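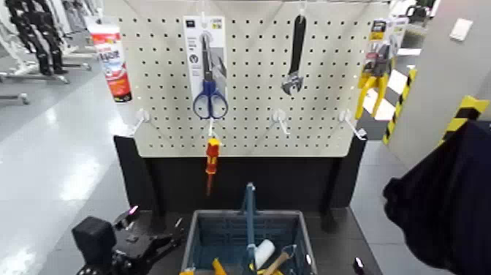
Board and basket from the head camera. Scissors, wrench and pliers on the upper row.

Notebook, pegboard cell, 03/12/2019

Working through the draft handling rules today, the ones that came over from the Stoltton site. They wrote theirs for bins and shelves, so half of it has to be redone for hooks. I'm keeping their rule numbers so the two documents can be read side by side. Châu Ung has the master copy and wants comments in the margin, not in email.

Rule 4, starting state. Stoltton's text says "the station shall be in a known state before motion is enabled." Fine as far as it goes, but it doesn't say who knows it or where it's written. Proposed wording for us:

Before enabling motion, the operator records what is on each hook, what is in the basket, and which hooks are free. The record is made from the head camera view and signed. If the basket handle is standing up, write that down too, because it changes the approach for anything on the low row.

Went back and forth on the last sentence. Left it in. A standing handle is an obstacle like any other, and an approach planned over an open basket isn't the same approach with the handle in the middle of it.

Also for rule 4: packaged and bare tools get separate entries. "Scissors" is not enough when the gripper is going to meet the card. Same with the pliers. I'd like the log sheet to have a column for it and Polomar's sheet doesn't, so I ruled one in by hand.

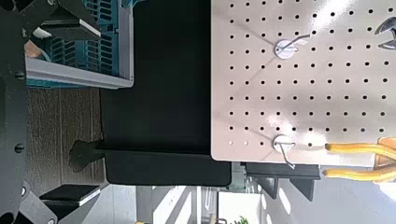 Wrist camera, two hooks on the board with the fingers in view at left.

Rule 6, wrist camera check. This is the one I have the most trouble with. The Stoltton draft lets the operator go on the wrist view alone once the arm is inside the stop distance. I don't think we should allow that. From the wrist you get hooks and holes at an angle and a lot of background, and one hook looks much like the next. Proposed:

The target hook is confirmed in the head view first, by row and position counted from the left. The wrist view is used for alignment only. If the two views disagree, stop and back out. Do not re-aim from where you are.

Hồ reviewed the last set and asked for a number on the back-out distance. I put down 14 cm as a placeholder. It needs a test before it goes in as a rule, and I've marked it TBC in the margin.

Lighting note to go with this. Daylight on the board gives bright patches and diagonal shadows in the wrist view. Either the check is done with the blinds closed or the exposure is locked before the run. I'd go for locking the exposure. Ask Châu what Plernville does, they have windows on two sides.

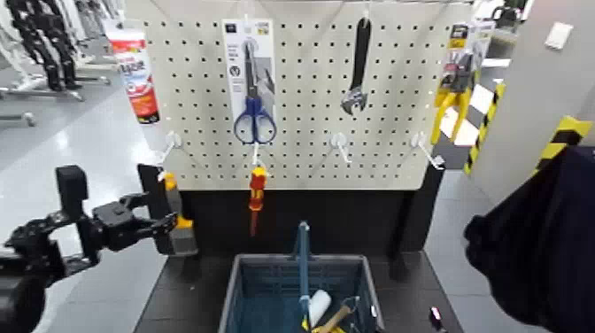
Tool in the left gripper, in front of the low part of the board.

Rule 9, holding a tool. Wording I'm happy with:

With a tool in the gripper, no one reaches over the counter, the basket or the board. Anyone standing beside the cell stays behind the floor line until the tool is down and the gripper is reported open. Loose clothing is kept clear of the counter edge.

Their version had "should stay" in two places. Changed both to "stays." If it's a rule it gets written like one. The optional things can go in the guidance notes at the back.

There's a question about blades. Anything that might be a knife is treated as a knife until it has been identified by hand with the arm stopped, and the blade position is written on the sheet. I would not trust a label or a body color for this. Stoltton sorts by handle color and I've asked them to drop it.

Speed limit while holding: left as is, 29 percent of rated. Odd number, but it came out of their risk assessment and I don't want to round it without redoing the sums.
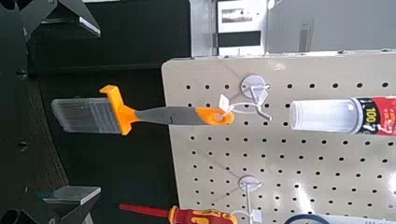
Rule 11 covers hang direction and grasp point, and it is new, nothing in the Stoltton draft matches it. Every hanging tool gets one permitted grasp zone, written on its card. For brushes I've put the zone on the handle, clear of the ferrule and never on the bristles. The brush on this board has gray bristles and an orange ferrule with a flared collar, and that collar is a decent landmark for the operator in the wrist view: pads close on the board side of it or they don't close. It hangs on the hook with a white tag looped through the handle hole, so the card also has to say that the tag comes off the hook with the tool. The screwdriver on the lower hook has a tie at the handle end and gets the same line.

Log retention: 72 days for the sheets, camera files kept alongside. Agreed with Hồ, no change.

To do:
Test the back-out distance and replace the placeholder.
Cards for the brush and the screwdriver, then the wrench.
Send rules 4, 6, 9 and 11 to Châu with margin comments.
Ask Polomar for a sheet with the packaging column printed.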